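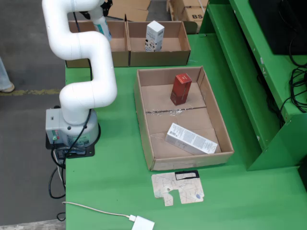

Sorting It Out: Where Curkidmont's Plastic Bottles Go

By Liv Nordin

I started this project in December with a simple question - what happens to a shampoo bottle after it leaves my bathroom? I loved chasing the answer!

I asked 76 households in Curkidmont to keep a bottle diary for two weeks. Kitchen bottles nearly always made it to recycling. Bathroom bottles were a different story, and most people blamed the walk to the bin (mine is down 3 flights of stairs, so I get it). Scaled up to the whole town, I estimate around 2,000 bottles a month end up in the trash.

Marjorie Inskip, my advisor, suggested I try a second bin upstairs in a few homes. People really used them, and one family on Arsenault Street has already asked to keep theirs. Next term I want to repeat the diary with caps and pumps included.

Contact: Liv Nordin, Mosum School | © Student Projects | Back to top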